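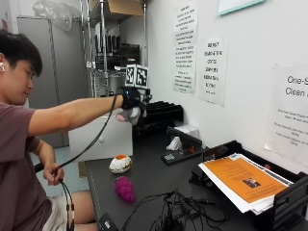

Household robots still slow at small chores, Nellel trial finds

Jan 18, 2023

A machine that can clear a desk, put away groceries and wipe down a counter without help is still some way off, according to results released by Nellel, a robotics firm that has spent the past year testing two-armed machines on everyday jobs.

The company ran 1,442 attempts at 213 different chores, from picking up toys to restocking a shop shelf. It said its machines did well with solid objects of a regular shape and poorly with almost everything else. Soft packages, loose paper and anything stored in a crowded drawer caused the most trouble.

Nellel did not publish a single success rate. In a written summary, it said one number would hide large differences between tasks. Moving a plastic cup from a table to a shelf was close to reliable by the end of the trial. Taking one sheet from a stack of papers was not, and the machines often came away with several sheets or none.

The tests took place in a furnished apartment and in the back room of a small grocery store. Both were left much as a family or a store clerk would keep them. The company said it had learned from earlier work that results from a tidy test bench did not carry over to a kitchen with mail on the counter and a phone charger in the way.

Speed remains a weak point. Putting away a bag of groceries took the machine some 5 times as long as it took a person, even when nothing was dropped. Most of the extra time went to pauses, when the machine stopped to look again at an object it had just touched or moved.

Part of the problem is teaching. A robot cannot be given a written list of steps for handling a bunch of grapes or a paper towel roll. The common approach is to record people doing the work by hand and train the machine on those recordings. Several firms now use gloves fitted with sensors to capture how the fingers bend and where the hand is in space. Others use cameras alone.

Gloves give cleaner information about the fingers but take time to put on and adjust, and a person wearing one doesn't always move naturally. Camera footage is cheaper to gather, but the fingers are often hidden behind the object being held. Nellel used both methods and said neither was enough alone.

Goteo, which makes grippers for warehouses, has taken a narrower path. Its machines handle three jobs in retail stores: facing cans on a shelf, moving empty crates and scanning price tags. The company said in a statement that it had no plans to enter homes.

"A store aisle is the same width tomorrow as it is today," the statement said. "A living room is different by lunchtime."

Goteo's equipment is working in a handful of stores, always outside opening hours and with an employee nearby. The employee clears jams and picks up items the machine has knocked over. Store managers who took part in a survey for the company said the crate-moving job saved the most labor. Opinions on the shelf work were mixed. Some managers said the cans were straighter than before, and others said a clerk could do the same aisle in less time and answer a customer's question on the way.

Poojary, a cleaning contractor that tried a household robot in rental apartments last year, ended its test in March after 3 months. The machine could load a dishwasher when the plates were stacked beside the sink. It could not deal with plates that had food on them or pans left to soak. Cleaners ended up preparing the kitchen for the robot, the contractor said, and that took longer than loading the dishwasher themselves.

The contractor still uses robot vacuums in its larger buildings and said it would look at arms again when they can make a bed. Beds take up more of its cleaners' time than any other single job. Fabric is hard for machines because it changes shape whenever it is touched, and a fitted sheet has to be pulled and held at the same time.

Cost is another limit. None of the firms gave a price for a home machine. Nellel said its current test units were too expensive to sell to a household and were not built for that purpose. They also need a trained operator in the room, along with an emergency stop that can be reached from anywhere in it.

Safety rules for home use are less settled than those for factories, where robots are usually kept behind a fence or made to slow down when a worker comes close. A home may have children or pets moving around at floor level. Nellel limited its machines to a low speed and a light grip throughout the trial, which kept people safe but also meant that heavier items, such as a full pitcher or a bag of flour, were left out of the results.

Umel, a trade newsletter that follows service robots, called the results "useful and a little sobering" in its latest issue. It noted that folding, sorting and wiping each call for a different kind of touch, and that progress on one has not brought much progress on the others. It also asked Nellel to release the recordings of failed attempts so that other groups could study them.

Nellel said it would share part of that material with universities but had not decided how much. Recordings made in the apartment will be left out until the company has finished removing personal details such as names on envelopes and faces in framed photos.

The next round of tests will cover laundry and desk clearing. The company plans to use the same apartment and to add a second store, this time a hardware shop with small parts in open bins.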